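We use cookies to improve your experience on this site. By continuing to browse, you accept our use of cookies. Accept | Manage preferences

The Shared Desk and the Small Things Left on It

Each November the Halemeck office reviews its rules for shared desks, and each November the discussion returns to the same question. Should a desk be bare at the end of the day, or may the people who work at it leave a few things behind? The present rule, which was copied from our former building at Nernholm, says bare. I have sat in on this review for several years on behalf of the second floor, and I wish to set out why I believe the rule should be changed.

The rule was written for a different kind of office. At Nernholm there were 56 people and 48 desks, and most of them moved to a new seat every morning. A desk that still held someone's papers at eight o'clock was a desk another person could not use. Under those conditions a strict rule was fair, and it was followed with little complaint. The Halemeck building is larger. Most staff now return to the same table for weeks at a time, and the tables along the windows are used mainly for short tasks, such as sorting mail or eating a sandwich between meetings.

What collects on those tables is seldom the kind of clutter the rule had in mind. Old reports and tangled chargers are rare. The usual finds are a drinking bottle, a packet, a sheet of stickers brought back from an event. Such things are light and can be moved with one hand. They also tend to belong to no one in particular after the first day, and this is where I part company with those who would leave everything alone.
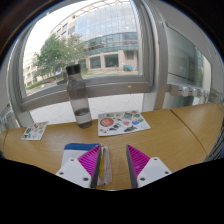
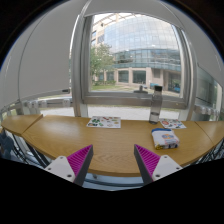 Would it not be simpler to throw out whatever is left on a table overnight?

It would be simpler for the person doing the clearing and harder for everyone else, because items of real use would go out with the trash. A named tray at the end of each row, emptied every 5 working days, gives owners time to collect their things and still keeps the tables fit for work.

The tray is not a new idea. Heidrun Steiner proposed it when the Tostitz annex was opened, and it was tried there for one winter. Her note on the trial is two pages long and deserves a wider reading. She observed that staff accepted the tray readily when it stood at the end of their own row, and ignored it when it was kept in the copy room. She also recommended that it be shallow. A deep box, in her view, becomes a second trash can within a month, and I have seen nothing since to make me doubt it.

Two objections are made regularly. The first is appearance. Visitors walk past the window tables on their way to the meeting rooms, and some managers feel that a bare surface speaks well of the organization. I do not dismiss this. A table with food wrappers on it is unpleasant for anyone. Yet a visitor who sees a bottle and a few printed sheets on a desk will conclude that people work there, and I cannot think of a visitor whose opinion of us would fall as a result. Where a formal visit is planned, the reception desk already sends notice the day before, and the tables can be cleared for that occasion.

The second objection concerns cleaning. Colette Lebrun, who manages the evening contract, has asked that surfaces be clear so that they can be wiped properly. Her request is reasonable and should be met. Under the present rule, however, her staff must decide alone what to do with each item, and they have been blamed both for removing things and for leaving them. A written instruction to place all loose items in the row tray would settle the matter. It would also allow the wiping to be done in one pass.

The cost is slight. Some 1000 euros was set aside last year for desk signs reminding staff of the bare-desk rule, and most of that sum remains unspent. Trays for every row, with labels, would use only a part of it. The signs already printed may be kept for the Hirose training room, where seats do change every day and the strict rule still makes sense.

I would ask that the review adopt three changes. Personal items may stay on a desk while its user is in the building. Loose items found at closing go into the row tray, and packets of food are included unless they have been opened, in which case they are discarded. Trays are emptied on a fixed schedule posted beside them, and anything unclaimed is offered at the front desk before it is thrown away.

Comments on this proposal may be sent to the second-floor office until the end of November. Staff who took part in the Tostitz trial are particularly invited to write, including those who disliked it.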